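Notes from the Toy Library
April

Hello again, dear members! The lilac by the side door is thinking about opening, the boots have finally gone down to the basement, and I have been at my kitchen table since six in the morning with a pot of tea and a stack of your return slips. Thank you for writing on the backs of them. I do read every one, even the ones in crayon.

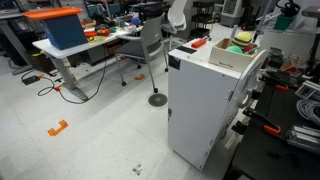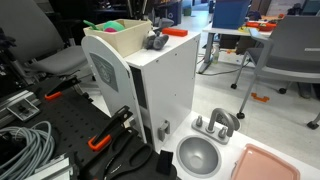
My subject this month is putting things away, which I know sounds like the dullest thing a person could pick, but stay with me. When my own two were small I spent a good part of every evening sorting toys into labeled bins, cars with cars and animals with animals, and every morning it all came out again in ten minutes flat. It was my neighbor Banafsheh Shojaei who finally talked me out of it. She raised three boys in an apartment on Tranholm Street, and her whole system was one open box, up high, for anything round or loose or odd. A couple of balls in a box on top of something tall, the way you see it in both photos, is pretty much all there was to it. She took the box down when she was ready for the noise and put it back up when she wasn't, and the boys knew that a ball on the floor at suppertime was going up top for the night.

I have been recommending this to families ever since, and I hear back from a good many of you. Mahsa Ahmadpour wrote to say that she tried it over the winter with her twins and that the evening cleanup went from a battle to a sort of game, with the two of them racing to hand things up to her. She did add that her husband keeps dropping his keys in there, so please check the box before you turn the house upside down! Another family told me they keep two boxes and swap them every few weeks, and that the toys coming back down get greeted like birthday presents. I believe it. We see the very same thing at the library, where a puzzle that has been out on loan for a while gets carried around the room like treasure the afternoon it comes back.

A few things I've learned, mostly by getting them wrong. Keep the box light enough that you can lift it down with one hand, and put only soft or light things in it. Please make sure whatever it sits on can't be climbed or pulled over, and if it's a bookcase or a dresser, screw it to the wall (we have a small drawer of brackets at the front desk, free for the asking). Don't put the favorite bear up there. I did that once, meaning well, and we had a night I would still rather not discuss. And don't worry if the box is ugly. A lid only slows you down, and a pretty basket tends to get borrowed for laundry.

As for the other end of the evening, the bit where somebody small has to be persuaded to help, I find that asking for one kind of thing at a time works best. "Find me something green" gets you much further than "clean up this mess." Eero Juntunen, who used to teach the little ones at Kermani School and now reads to us at story hour, sings his instructions, and the children do what he says as though under a spell. I have tried singing mine. Results have been mixed.

Now for our own putting away. We passed 1,084 loans for the year so far, which is lovely, and it also means an awful lot of pieces going in and out of the door. Would you please count the parts into the bag before you bring a set home to us? The marble run is missing 3 ramps and the big farm has lost its gate. If you find either one under a sofa, just drop it in the return slot with no note and no questions asked. Babak Jafarzadeh has kindly mended the pull-along duck again and asks that it not be taken down stairs.

The spring swap is coming up too, in the hall, starting at ten in the morning. Bring up to 50 small items or as few as one, clean and in working order, and take home whatever catches your eye. Tables are first come, first served, and there will be coffee and Arash Shahbazi's almond cookies, which went so quickly last time that I only got half of one. If you can stay afterward to fold chairs, come find me by the coffee urn.

Until next month, and mind your feet in the dark!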